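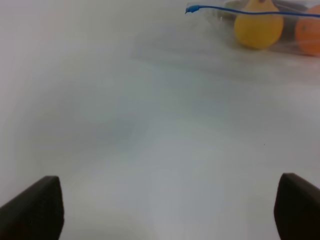
White tabletops are back in the showrooms.

Magazine > Home > Features

Search the magazine Enter keyword Go

The White Table Will Not Fix Your Life

8/24/23

The sales floor at Vilela, out past the ring road in Kudcombe, has gone white again. Last time I was there you could still buy a table that looked like it had once been a tree. Now the trees are in the back, marked down, and the front of the store is given over to tables the color of skim milk.

The star of the display is the Gulov, which costs $3,000 without chairs. The sign beside it promises "a calmer day." I asked a salesman what that meant. He said people found white restful. I asked which people, and he said customers in general, and went to help a couple with a sofa.

I have been hearing this claim for years, usually from someone with a table to sell. White clears the mind. White makes a small room bigger. White helps you concentrate, and your children will do their homework at it without being asked. It's a lot to expect from a piece of furniture, and I have never had a seller show me where any of it comes from. The Gulov brochure mentions "research into visual quiet." I called the number on the back and asked for the research. The woman who answered was very pleasant and offered to send me another brochure.

She did send it. It was the same one.

Some of what gets said is fair. A pale surface does bounce light around, and if your kitchen faces north you may be glad of it in winter. You can find a dropped screw on it, or a contact lens. Crumbs show up, so you wipe them. Whether you enjoy living with something that tells you to wipe it all day long is a matter of temperament. My mother would have loved one. I would last a week.

Then there is the coating. The Gulov and most of its rivals on the floor come finished in Trakisine, a matte layer that is supposed to shrug off coffee, wine and marker pen. The tag says it has been tested to 3,000 wipes. That sounds like plenty until you think about a family that eats at home. Wipe the table after breakfast, after lunch and after dinner, and you'll be through your allowance in under three years, with the warranty running to five. I asked what happens in the gap. The answer was that the wipes are "indicative." I asked what they indicate and got a shrug, a friendly one.

Nor does the tag say what counts as a wipe. Damp cloth? Dry? Somebody's uncle leaning on it with a scouring pad to get at the candle wax? Each of those is a different afternoon for the table, and the test, as far as the store could tell me, was done by the people who make the coating.

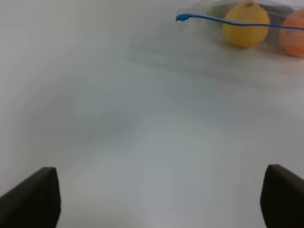 Bimla Bansal bought a white dining table two summers ago and says she'd think hard before doing it again. It still looks fine, she told me, but she has stopped letting anyone use it. "We eat at the counter. I put a cloth on it when my sister comes, so I suppose I own a very expensive thing to put a cloth on." Had it made her calmer? She laughed for a while at that. "I was calmer with the old one. The old one had a burn mark, and no one worried about making another."

I don't doubt that some buyers are happy. I just notice that the rooms in the catalogs never contain a phone charger, or a pile of mail, or a person under the age of twenty. Take the mail out of any room and it will feel more restful, whatever color the table is. The stores know this. Vilela sells the boxes you put the mail in, and they're white too, and they're next to the register.

If you want one anyway, ask to see a floor model that has been out since before August, and look at the edges where people rest their bags. Bring a damp cloth. Ask for the warranty on paper and read the part about heat. And ask what the marked-down oak in the back is going for, as I did on my way out. It was about a third of the price, and it had a scratch in it already.

Contact the editors | Copyright 2023, all rights reserved | Back to top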